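Gripper comparison - pre-run and post-run checklist, bench 2
Site: Stestden
Applies to: Vokurow two-finger gripper (rubber-faced pads), Sosa two-finger gripper (bare pads), both on the Akden arm
Sheet revision: October

Fill in every line before the arm is enabled. Mark OK, FIX or N/A. If a line is marked FIX, write what was done in the comment and initial the paper copy.

1. Power and stops

1.1 Emergency stop within reach of the operator's chair - OK
1.2 Emergency stop tested, arm drops out of run mode - OK
Comment: Tested with each gripper fitted. Same behaviour both times.
1.3 Cable from gripper to arm clipped at every joint - FIX
Comment: Clip at the elbow had let go. Replaced. The Sosa cable is shorter and pulls harder when the wrist turns past its halfway mark, so check this one again after every change of gripper.
1.4 Controller fan running, filter clean - OK

2. Mounting

2.1 Four bolts at the tool flange, torque marks lined up - OK
2.2 Tool weight entered in the controller matches the fitted gripper - FIX
Comment: Controller still had the Sosa value loaded, 715 g, with the Vokurow on the arm. Corrected before motion. This is the second time on this bench. Please read the number off the screen and don't rely on the profile name.
2.3 Wrist camera tight, lens wiped - OK
2.4 Wrist camera view includes both fingertips - OK
Comment: Good with the Vokurow. The Sosa fingers are longer and the tips go soft in the picture. Focus needs setting again when they are swapped.

3. Fingers and pads

3.1 Pads seated, no lifting at the edges - OK
3.2 Pads free of grit and grease - FIX
Comment: Light dust on both pads. Wipe with a dry cloth only. Solvent leaves the rubber grabby for the first few picks and throws out the comparison.
3.3 Fingers close square, no daylight at the tips - OK
3.4 Force limit set to 30 N for thin metal parts - OK
Comment: Same limit used for both grippers.

4. Bench and work area

4.1 Nothing loose inside the sweep of the arm - FIX
Comment: The wire rack with the jars is outside the programmed path but close enough to be hit on a manual jog. Glass should go to the far bench. Until it does, jog at slow speed only on that side.
4.2 Steel bowl in position for the run - OK
4.3 Countertop seam checked, no raised edge - OK
4.4 Surface wiped down - FIX
Comment: Grey smudges on the right side. Minor, but the camera software has mistaken marks like these for parts before.
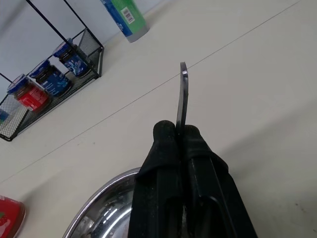
Item 5.2, thin metal piece held upright between the pads, with the gripper overlapping the right half of the bowl.

5. Grip trials

5.1 Part picked flat from the counter
Comment: Vokurow managed 51 of 64. Most of the misses were the pads riding over the part without getting under the edge. Sosa managed fewer and scratched the counter twice, so the flat pick was stopped early and the figure isn't recorded.
5.2 Part held upright
Comment: Only the top portion stands clear of the fingers when it is gripped this way. Keep hands away from the exposed end at all times, even with the arm paused. The end is polished and throws a bright highlight, so turn the overhead lamp down if the camera loses the edge.
5.3 Part released into bowl
Comment: Approach the bowl from above. The rim is higher than it looks from the wrist camera, and a sideways approach at low height will clip it.
5.4 Power cut while holding
Comment: Vokurow keeps its grip. Sosa opens slowly. Treat the Sosa as not safe to stand under or reach beneath at any time.

6. After the run

6.1 Arm parked, gripper open, controller off - OK
6.2 Pads inspected for cuts - OK
Comment: No cuts on the Vokurow pads. Keep looking at the rounded tips, where a thin part would bite first.
6.3 Parts counted back into the tray - OK
6.4 Log file saved under the right gripper name - OK

Still open: 4.1 (glass to far bench), 2.2 (label the controller profiles with the tool weight). The Sosa is to stay off the arm until 5.4 has been looked at by the supplier.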